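Why toast goes brown. And why it smells so good!! Quick one for kids who like breakfast.

## First, the bread

Bread is mostly three things. Starch (tiny chains of sugar stuck together), some protein, and water. More water than you'd think. A loaf feels dry on the outside but squish the middle of a slice and it's soft. That's the water doing its job.

## Now the heat

Push the lever down. Thin wires inside the toaster glow orange. They don't touch the bread, the heat jumps across the gap. It's called radiant heat, same as when the sun warms your face.

Water leaves first. Goes off as steam. While the surface is still wet it can't get much hotter than boiling water, so for a bit nothing seems to happen. You stand there. Boring.

Then the outside dries out and gets HOT. Past 300 degrees Fahrenheit, easy. And then, brown. Fast. 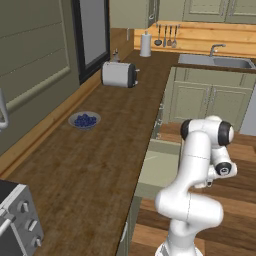 Keegan Katene wants to know why the second batch always comes out darker than the first, even if you never touch the dial. Good question. The toaster is already warm from round one! Some toasters work on a plain timer, so the second slices get the same minutes but a hotter start. Turn it down a little for batch two.

## The brown part has a name

Maillard reaction. Say it "my-YAR". Sugars and bits of protein bump into each other in the heat and make new stuff. Loads of new stuff. Some of it is brown. Some of it floats up your nose and that's the toast smell.

Same reaction happens on:

- cookies
- pancakes
- roast potatos
- the crust on the loaf, before you even sliced it

Doesn't happen in boiled food. Too wet, not hot enough. Thats why a boiled potato stays pale.

## And burnt?

Leave it too long and you go past brown. The bread turns to mostly carbon, black and bitter. You can scrape it off, but the taste kind of stays.

## Try it (ask a grown-up first)

You need 2 slices from the same loaf. Leave one out on a plate overnight so it goes dry. Keep the other in the bag. Next day toast both on the same setting and look at them side by side. 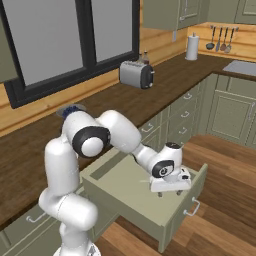
Which slice browned faster? Write down your guess before you look, no cheating. The dry one has less water to get rid of so it should get a head start. Don't leave your notes on the counter where they get crumbs all over, a kitchen drawer is fine. Then do it again with a different bread. Raisin bread is a good one, extra sugar, so watch it closely!

Next time: why popcorn pops.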